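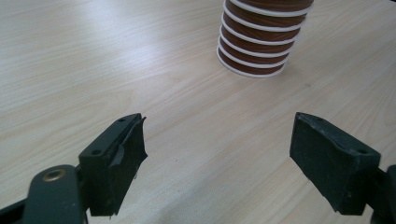
**Ticket 3079: receipt printer drops off, tablet shows error 1381**

Site: Geltholm, coffee counter
Printer: Lengyel, wired
Register app: Prillomora, on the counter tablet
Router: Stultus, in the back closet
Status: open, see bottom

**Problem as reported by the counter**

Printer quits in the middle of the morning rush. Tablet says "Printer not found (1381)". Orders still go through, cards still go through, no paper comes out. Turning the printer off and on fixes it for a while. Then it goes again. Staff are writing orders on the back of old menus and calling them across the counter.

Has been going on since the router was swapped. Nobody put the two together until today, me included.

**What was already tried before it got to me**

- new paper roll
- different paper roll, other supplier
- printer moved to the other end of the counter (moved back, cable too short)
- Prillomora deleted and reinstalled on the tablet
- tablet restarted, lots

The reinstall wiped the saved button layout. Separate headache. I restored it from the backup under Settings > Store > Layouts, the one from July. Oat milk button is missing from that version and has to be added again by hand. Not done yet.

**Log, first visit**

Got there after the rush. Printer working fine, of course. Printed a self test (hold the feed button, switch on, let go when the light blinks). Self test is clean. Dark print, no gaps, cutter OK. So the print side is not the problem and I stopped looking at it.

Bottom of the self test has the network part. Address ends in .4. Mode says DHCP. So it's asking the router for an address every time instead of having its own.

Went into Prillomora > Devices > Printer. App has the printer saved by address, ending in .4. Matches. OK for now.

Pulled the network cable out of the printer on purpose. Tablet kept showing the green dot for a good while, then gray, then 1381 on the next print. Put the cable back. Green again without touching anything. So the app does recover by itself when the printer comes back on the same address. Remember that, it matters further down.

Checked the cable. Clip is broken off on the printer end, so it sits in the socket but isn't held. Swapped it for a new one. Honestly thought that was it. Wrote "cable, fixed" in the notes and left.

It was not fixed.

**Counter, reply on ticket**

> Happened again. Same message. Turned it off and on, came back. Happened agian after lunch. Can we please get this looked at properly, the afternoon crew thinks they are breaking it.

They aren't breaking it.

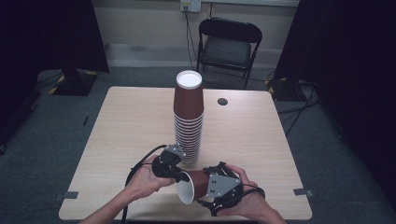
**Log, second visit**

Came during the rush this time. Stood out of the way at the end of the counter with the laptop and waited.

Dropped while I was there. Did NOT power cycle the printer. Asked them to leave it alone for a few minutes, sorry to whoever was waiting on a latte.

With the printer in the failed state:

- light on the front is solid, not blinking, so the printer thinks everything is fine
- lights on the network socket are on and flickering
- pinging .4 from the laptop gets an answer
- sending a test page to .4 from the laptop: refused

So something answers at .4 and it won't take a print job. Looked at what was actually sitting at that address. The hardware address doesn't match the sticker on the underside of the printer. It's a phone. Somebody's phone, on the wifi, has the printer's address.

Logged in to the Stultus. Under LAN > Clients the printer is listed twice, once as online with .4 and once as unknown with nothing. The phone is listed with .4 too. Router is handing the same address out again while the printer still thinks it owns it.

Why: lease time on the new router is set very short. Old router had it long. Printer is a bad citizen about renewing, it holds the address and doesn't always ask again in time. Router decides the address is free and gives it to the next thing that joins. During the rush lots of phones join, so it happens during the rush. Quiet afternoon, nothing joins, printer looks healthy. Matches everything the counter said.

Also: guest wifi and counter equipment are on the SAME network. They weren't before. The old router had a separate guest network and whoever did the swap just gave the one new network the old guest name and password so customers wouldn't notice. Customers' phones should never be able to see the printer. Or the tablet. That's the bigger problem here, printer is just the part that made noise.

Power cycling "fixed" it because the printer asks for a fresh address on startup. Usually gets .4 back if the phone has left. If it gets a different one then Prillomora can't find it at all until somebody edits the address in Devices, which explains the couple of mornings when off and on didn't help either.

**Changes made**

1. Stultus: reserved .4 for the printer under LAN > Reservations, by hardware address from the sticker. Don't type it from the self test, the font on there makes 8 and B look the same. I typed it wrong the first time that way.
2. Stultus: guest network turned on as its own thing, isolated. Kept the customer name and password on it so the sign by the door is still right.
3. Stultus: the main network got a new name and password. In the shared password manager under Geltholm. Please do not put it on a sticky note on the tablet.
4. Tablet: forgot the old network, joined the new one. Turned off auto join for the guest one.
5. Printer: left on DHCP. With a reservation it gets the same address every time. I'd rather not set it by hand in the printer too, next person changes one and not the other and we're back here.
6. Lease time set back to a full day on the main network. Left it short on guest, that's fine there.

Restarted router, then printer, then tablet, in that order. Self test shows .4. Green dot. Test receipt printed. Pulled the cable and put it back a few times, recovered every time.

**Things that broke when I changed the wifi name**

Should have listed these first. Sorry.

- music speaker (rejoined, fine)
- back office laptop (rejoined, fine)
- the menu screen over the counter. Runs off a stick plugged in behind it and needs a remote to change wifi. Remote is lost. It was stuck on yesterday's specials until I found the phone app that does the same job. Rejoined on the guest network for now, it only needs internet.
- card reader. Pairs with the tablet by Bluetooth, didn't care.

**Counter, reply on ticket**

> Printing OK all morning. One question, kitchen tickets come out 2 at a time now, is that on purpose

Nope. That's from the reinstall, default in Prillomora is a customer copy and a kitchen copy, both going to the same printer if there's only one set up. Devices > Printer > Copies, turn off "kitchen copy". Done remotely. Close the app all the way and open it again or it keeps the old setting.
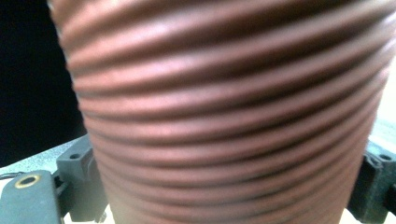
*Posted by Geltholm site support | March 3, 2023 | Ticket 3079*

Update and notes for whoever picks this up next.

Printer has stayed up since the reservation went in. Went through the Stultus log this morning, no address conflicts on the main network. Plenty of phones coming and going on guest, as it should be.

Got the 1381 message once more, different cause. Tablet had gone to sleep with the app in the background and the first print after waking up failed. Second try worked. In Prillomora > General there's "keep connection while locked", was off (reinstall again). On now. Battery drains faster but the tablet sits on its charger all day so who cares.

Quick check if the counter calls with 1381 again, in this order:

1. Is the dot green, gray or missing in Devices? Gray, go on. Missing means the printer isn't set up in the app at all, add it at .4.
2. Which wifi is the tablet on? If it's guest, that's your answer. Guest can't see the printer now. Switch it back.
3. Self test. Read the last number of the address. Should be 4.
4. If it's anything else, check the reservation is still in the router. A factory reset of the Stultus wipes it and there's a reset hole right next to the power plug, somebody WILL poke it.
5. Address right, wifi right, still no print: cable. Spare is in the drawer under the register.

Please don't reinstall the app as a first step. It loses the layout, the copies setting and the sleep setting, and it never fixed anything on this one.

I did ask Prillomora support whether the app could find the printer by name instead of address. Answer was that it's possible on newer Lengyel models and not on this one. Not worth buying a new printer over. If this one dies, get one that can do it.

Still open:

- oat milk button, missing from the restored layout. Counter is ringing it up as "other" and typing the price in, so the sales report is going to look weird for that stretch. Bookkeeping has been told.
- take a fresh layout backup AFTER the button is back, delete the July one
- menu screen: move off guest if the remote turns up, otherwise leave it
- label the router plug. It shares a power strip with the vacuum charger and has been unplugged for the vacuum up to 4 times already going by the restart log. Needs its own outlet, have asked the landlord, no answer yet
- find out who did the router swap and whether they did the other location the same way. If so the same guest wifi problem is sitting there too. Opening a seperate ticket for that.

Leaving this one open until the button and backup are done, then it can be closed. Printer part is resolved.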